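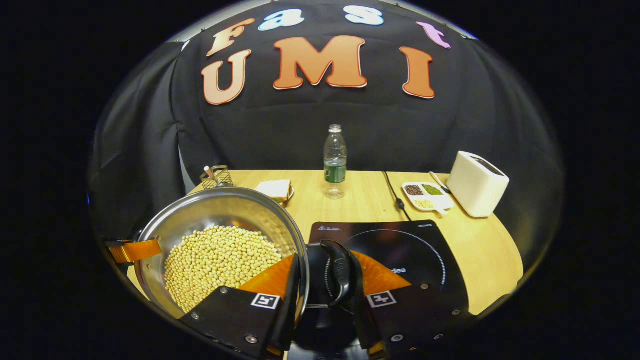 3.2 The shared demonstration table

Most accounts of public cooking demonstrations concentrate on the cook. We are more interested in the table, which does most of the work and receives none of the applause. Tables of this kind collect things. Some belong to the recipe, some to the person standing nearest, and after an hour the two are hard to tell apart.

Figure 3 shows a typical spread. Beans and grains sit sorted in a divided tray, each kind in its own compartment, a short distance from a water bottle and a sandwich on a small white plate. The sandwich has a green filling. We coded the tray as "ingredient" without debate. The sandwich was coded as "ingredient" by Hyvönen and as "lunch" by Savolainen, and the disagreement lasted longer than most sandwiches do.

Figure 3. Tabletop with a divided tray, a bottle, a plated sandwich and a small wire basket in front of a black backdrop.

To settle such cases we adopted the Vuorinen scheme, under which an object counts as part of the activity only if its removal would interrupt the cook. Applied to 540 object placements, the scheme left 300 in the activity and sent the rest to a category we had first named "other" and later, under pressure from a reviewer, "ambient." Power cables proved awkward. A cable running across the wood to a cooktop is in everybody's way, yet removing it would certainly interrupt the cook – so it stays in, on a technicality.

Water bottles were worse. Both coders agreed that a bottle might be for the pan or for the person, and that its label settled nothing. We return to bottles in Section 3.3, with less optimism.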